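Sockets, worktops and bare walls - notes for the Skernton talk

Start 7pm sharp, kettle after, NOT before

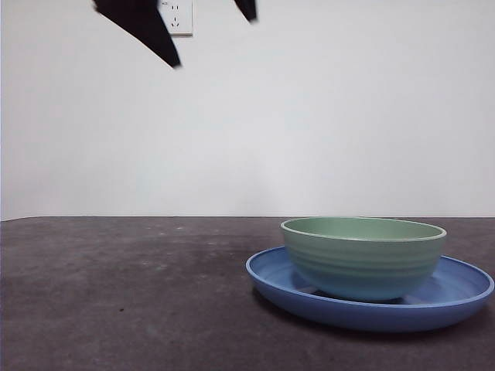
Hello, thanks for coming out etc. Twenty mins then questions. Tonight = the boring bit behind the worktop. Everyone picks the tap first. Start with the wall.

1. Sockets

Ask the room - who has an extension lead in their kitchen right now? Hands up. (Always most of them.)

Plan them on paper before any plaster goes on. Kettle, toaster, phone, the thing you get out at Christmas. Write each one down, where it lives, where the plug is. Then add one more.

Height. Look at the gap between the worktop and the plate - you want room for a fat plug and a bit of bend in the flex. In the Grundby flat we put them too low, every plug fouled the upstand, had to chase the wall again. My mistake, own up to it.

Plates abroad look different to ours, pin layouts change from place to place, so if you're copying a picture off the web check what you can get fitted here. Electrician does this, not you. Say it twice.

Flush plate on a plain wall, easy to wipe. Fancy surrounds collect grease.

2. The wall

White or a very light grey. Yes dull. But it bounces light onto the worktop, which is where your hands are. One lamp won't do it evenly though, you get a bright patch and it goes greyer at the sides. Fine for a hallway, annoying when chopping.

Go for two smaller lights. Rivilberg job: two cheap ones, 200 mm in from each end of the run, better than the single big one they'd already paid for.

Leave it bare for a month. No shelf, no hooks, no rail. See what you reach for. THEN drill.

Paint - wipeable. Two coats, not one and a touch up. Touch ups always show.

3. The worktop

Dark tops. People love them in the showroom. Pass samples round now - dont forget to get them back!!

Mottled hides crumbs. Plain black hides nothing. But a charcoal stone look can seem a bit dusty even after you've wiped it, so live with a sample for a week, on its side by the window, then flat.

Where top meets wall. Wants a clean straight line the whole way along. Old houses, wall is never straight, so scribe the back edge, don't fill it with an inch of sealant. Run a level along it before the fitter goes home.

Rashidi quote slide - 754 for the top, 100 for cutting and scribing, another 200 if they take the old one away. Pounds. We took the old one to the tip ourselves. Two trips, bad back.

4. If short of time skip to here

Sockets first, lights second, top third, paint in between somewhere. Leave wall alone for a month.

Questions. Someone will ask about tiles. Tiles is the next talk, in July, sheet by the door to put thier name on.

Samples back in the box. Check under chairs.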